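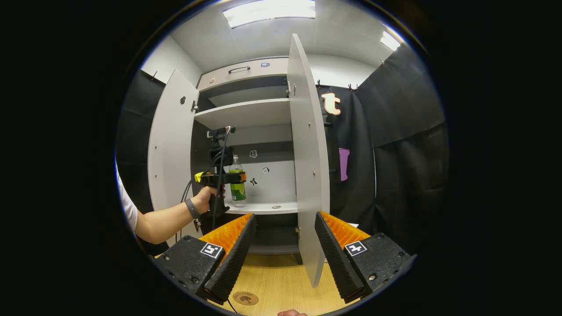

**Joritach two-door cabinet, white. 3.5 out of 5**

Quick one, on my lunch break. Had this cabinet 13 months now so figured I'd finally write it up. Bought it in August of last year from the Gramstead outlet, the one out past the tire place. Paid 100 dollars for it plus tax. Floor model, no box, no instructions, one bag of screws taped inside the drawer.

Short version: good cabinet, annoying doors, drawer is great. Would buy again at that price. Not at full price.

## The good

White outside, dark gray inside. I like that way more than I expected. All-white interiors show every drip and I'm not a wiper. Dark hides it.

The drawer on top goes the full width. Everything small lives in there. Tape, batteries, takeout menus, the good scissors. The bar handle is dark and sits dead center, easy to grab with your hands full, and it hasn't loosened once. I stuck a couple of stickers on the front, a little brown round one and a blue-gray one, and they hold fine on that finish. Can't tell you how they peel, haven't tried.

More stickers on the white panel at the back of the bottom part, black and white ones. My niece's idea. It's a nice thing to see when you open the doors.

Shelves don't sag. I had paint cans on the upper one for most of the winter, plus a box of tile samples, and it's still flat. Checked it with a level becuase my sister Benedicta (Benedicta Ansah, she fits kitchens, she has opinions) said it would bow by spring. It did not bow. She now says give it another year.

Bottles fit standing up in the lower section. That was the whole reason I bought it. My old Kandon had a fixed shelf so low that anything taller than a soup can had to lie down, and lying down means leaks, and leaks meant I threw out the Kandon.

## The not so good

Doors. They swing wide, great for reaching in, but they take up a lot of room doing it. Measure first. The right one gets me in the shoulder twice a week. Both open at once and you've basically lost that corner of the room.

Hinges needed adjusting 2 times the first month. Left door kept creeping down till it rubbed. Turned the screw at the top hinge, fine since then. If you don't own a decent screwdriver get one first, the heads are soft and I chewed one up with a cheap bit.

Screw heads show on the inside of the right door. Small silver ones. Doesn't bother me. Bothered Benedicta a lot.

There's a little hole on the inside of the left door too, up high. No idea what goes in it. Asked Gramstead, guy on the phone didn't know either, said he'd call back. Still waiting.

## Vs the others

Looked at the Acheampong one before this. Nicer doors, soft close, really solid. Also 400 dollars. For somewhere to keep bottles and junk, no. If it's going in your living room where guests will see it, maybe go look at one in person.

## Who's it for

Workroom, laundry, garage if it's dry. Renters. Anyone who wants stuff behind a door and doesnt care about soft close.

Half a star off for the hinges, half for the door swing, another half for the no instructions thing. Will update if the shelf bows.

September 11, 2018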